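From: Ksawery Zalewska
To: trodthorpe-walkers list
Subject: Re: Transport museum in Trodthorpe, is it worth the detour?

Hello all,

Leszek Duda wrote on Thursday:
> We will drive from the coast to Tornton in February and Trodthorpe
> is only a small detour. Did anybody visit the transport museum there?
> My wife is not interested in engines, so I don't want to make her
> suffer for a whole day. Also, can one park a camper near it?
> Leszek

Leszek, I went there last winter with Renata Ziółkowski, and she is also not a person for engines. We planned to stay one hour and we left when they closed. So I think your wife will survive.

The museum is in the old tram depot behind the station. In the first hall are the trams, 64 of them if you believe the leaflet, and you may climb into most of the cars. The second hall is smaller and I liked it more. It has the workshop of the Kozłowski family, who painted the signs and route boards for the whole region. Their brushes are still in the drawers, and there is a book with all the orders written by hand. Renata read it for a long time. One customer ordered the same sign three times and complained about the letter R every time.

Some practical points, because the website is old and not correct in everything:

1. Parking. The lot at the front is only for cars. Campers go to the field on the other side of the canal, 400 meters on foot. The path has gravel and there is no light after dark.

2. Shoes. In the restored sleeping car you must leave your shoes at the door, and the floor is cold. Take slippers or slides with you.
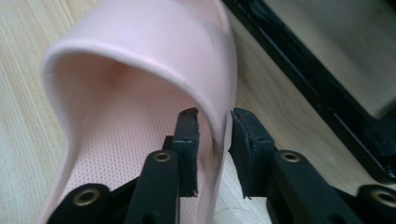 3. Food. The café has soup and two kinds of cake. It closes at 2, much earlier than the museum, and we missed it. The bakery at the station was open.

4. Tickets. You pay at the desk, and they prefer cash. The ticket is also good for the archive upstairs, but you must ask for the key. They have 3,000 photographs there in flat boxes, sorted by street. If you have family from Trodthorpe, begin with this.

The short ride on the Rastar line did not run when we were there. Nikola Pietrzak wrote to this list before that it goes only in summer, but the man at the desk told us it also goes on some winter weekends. I would call them first.

If you sleep one night in the area, I can send you the name of our guesthouse. It was simple and clean, and the owner let us dry our coats on the kitchen stove. For a camper you don't need it, of course.

Please write to us after your trip how it was. Hubert Urbańczyk also asked me about the archive, so I copy him.

Greetings,
Ksawery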